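Two-Arm Part Picking Study: Frequently Asked Questions

Project pages: Overview | Results | FAQ | Downloads

This page answers the questions we are asked most often about the Rumarside picking study. It was last updated in October, after the second round of training.

What was the study trying to find out?

We wanted to know whether a two-armed robot trained on one kind of workspace could pick up the same parts when they were moved to a different surface at a different height. Most published picking results come from a single fixed table. Workshops move things about, and a method that fails when a part is placed a little lower is of limited use to them.

What is Truladen?

Truladen is the name of the training method. It learns from recordings of a person guiding both arms through a task. Each recording is split into short stretches: reaching, closing, lifting, carrying and releasing. The model learns each stretch separately and also learns when to switch from one to the next. Hosov is the older method we compared it with. Hosov learns the whole task as one long movement.

How much data did you use?

The full set holds 3,051 recordings. Of these, 1,150 were made at the second work surface and kept back for the later experiments. The first round of training did not use them at all.

Which parts does the robot handle?

There are 8 types of part in the set. They include long black plastic shells, flat round discs, square blocks and small metal pins. The shells are the main test part. They have a ridge along the top and a flat flange at the base, so there is more than one sensible place to take hold of them, and the model has to settle on one.

Why are the shells harder than they look?

The surface is glossy. Light reflects along the ridge, and the bright line shifts as the head camera moves. Early models treated the line as an edge and closed the fingers too high. We dealt with this by changing the room lighting between recordings, so that the line did not always fall in the same place.

What does the robot see before it picks up a part?

It works from a camera at head height, looking down past its own grippers. A typical starting view has both grippers open in front of the part. For the pedestal task, the shell is set lengthwise, pointing away from the robot, on the flat top of a box. Other shells and small parts stay on the yellow table to the left. We leave them there on purpose, as the model has to ignore them.

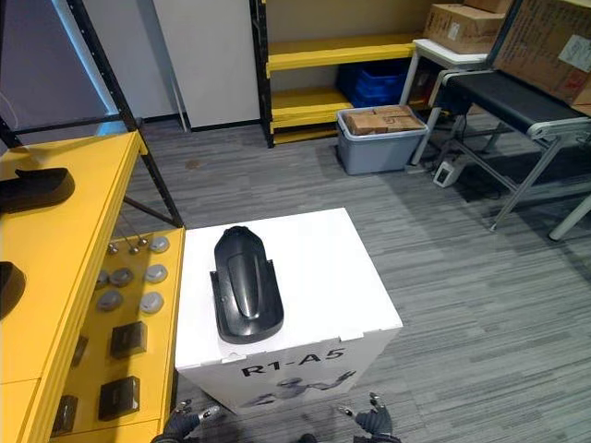
What counts as a successful pick?

The shell must be lifted clear of the surface, held for the whole carry and set down inside the marked area. A shell that is dropped and picked up again counts as a failure. So does one that pushes the pedestal out of place.

How well did it work?

We ran 704 trials for the final comparison, shared equally between the two methods. Truladen did better on the pedestal, where the part sits on a small top with nothing around it. On the table the two methods were close, and for the square blocks we found no difference worth reporting. The full tables are on the Results page.

Where does it still fail?

Pins are the weak point. When they stand close together, the fingers often touch a second pin while closing on the first. The model also hesitates when a part lies midway between the two arms, and sometimes both arms start to reach. We have a simple rule that stops one of them, but it is not learned and we do not regard it as a proper fix.

Can I use the recordings?

Yes, for research and teaching. They are on the Downloads page in the Nuttall format, with a short reader script. Please cite the project report if you publish anything based on them.

Will it run on a robot with one arm?

Not as released. The switching step expects input from both arms. You could retrain it with one arm left out, but we have not tried this and cannot say how it would perform.

How do I report a fault in the data?

Use the form on the Downloads page and give the recording number. Corrections go into the next release and are listed in the change notes.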